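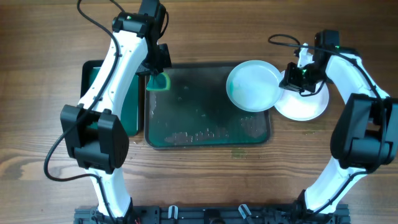

Left gripper at the green scoop, right gripper over the two plates.

Fanari bench group, minutes of the January meeting

Present: Adjoa Sulemana (chair), Muchen Feng, Jarmo Nieminen, Damián Medina. Benjamín Orellana joined by phone from Drindalby and we were very glad to hear his voice again.

1. Demonstrations so far. Muchen reported 586 recorded runs of the table clearing task, all driven by remote control, of which 52 were set aside when we looked them over together. The goal for this round is another 200, and everyone felt good about getting there.

2. Scoop. Jarmo finds that new operators squeeze the scoop too early and then have to let go and start over (he was kind enough to say he did it himself for a whole afternoon). Agreed that the left gripper should come down to touch first, pause, and only then close.

3. Plates. A long and friendly discussion about whether overlapping plates should stay in the set. Damián would like them pulled apart before each run; Benjamín feels the arms need to see the harder layouts too. We settled on keeping both kinds and marking them in the log.

4. Guiding by hand. Adjoa would still love to try moving the arms directly for the plate lift. Muchen will set aside 2 mornings for it.

Actions: Damián to update the log sheet. Jarmo to rewrite the scoop notes for new operators and send them to Benjamín.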